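FOR IMMEDIATE RELEASE
23 June 2025

Pludow opens its first drop-in homework and hobby room in Kirkley

I've wanted to write this one since March, so forgive me if I sound a little giddy. Pludow is opening the doors of its new drop-in room on Wike Street in Kirkley, and anybody who needs a table, a chair and a quiet couple of hours is welcome to come in and use one. There's no membership and no sign-up sheet. You walk in, you find a spot, you get on with whatever you brought.

If you know us at all, you probably know us from the Lurnlow store, where we've sold paper, pens, folding tables and desk lamps for 12 years. Customers there kept telling us the same thing – they loved the table they bought, but they had no room at home to leave it up. Kids were doing algebra on the kitchen counter next to the spaghetti. One woman told me she cut out a whole quilt on her bed and then had to sleep on the couch. I heard enough of those stories that I started looking at empty storefronts on my lunch break (my lunch breaks got pretty long).

The Kirkley place used to be a shoe store. It has 636 square feet of floor, tall front windows and a back door that sticks when it rains, which I've promised to fix. We kept the old shoe shelves along one wall and filled them with scissors, rulers, glue and scrap paper, all free to use while you're in the room.

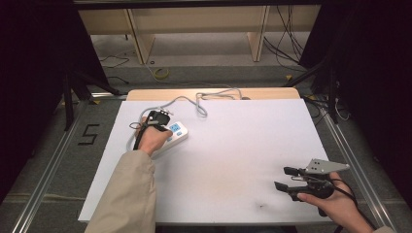

Tables are what I fussed over most, so let me go on about them for a minute. A table for shared work has to be big enough to spread out on and still let you get around it without bumping people's elbows. I like rounded corners too, the kind on the light wood tabletop in the photo, because I've walked into enough square ones to have opinions. Laying a big white board over most of the top is a nice trick when you want a plain, bright surface for sorting small pieces, and having a power strip right there on the table saves a lot of crawling around on the carpet. We'll have boards you can borrow in Kirkley, and power strips as well, so bring your charger.

Now for the hours. We're open Monday through Saturday, noon to 8 p.m., and closed Sundays for now. Mornings are set aside for school groups and clubs that want the room to themselves, and they can book it for free by calling the Lurnlow store. Big messy projects are fine if you put paper down first. Glitter is fine too, I guess. I lost that argument with my own staff.

You'll also be able to leave work behind overnight. We have 2 locking closets with deep shelves, and you can keep a project in there for up to a week so you don't have to pack up a half-finished model or a jigsaw puzzle. Put your name and phone number on it, please! We did the same thing with one small closet in Lurnlow last year, and people stored 651 projects in it, including a papier-mâché goose that I still miss.

Coffee and tea are a dollar a cup, and water is free. Food is okay at the two tables by the window. Kids under ten need a grown-up with them, and everyone else can come alone or bring the whole family.

I'll be there all of opening week, most likely wiping down tables and talking too much, so come say hello. If you're with a newspaper or radio station and want to visit, take pictures or ask questions, call the Lurnlow store during business hours and ask for the owner. That's me.

About Pludow
Pludow is a family-owned stationery and furniture store in Lurnlow. The Kirkley drop-in room is its second location and is free to the public.

– The owner, Pludow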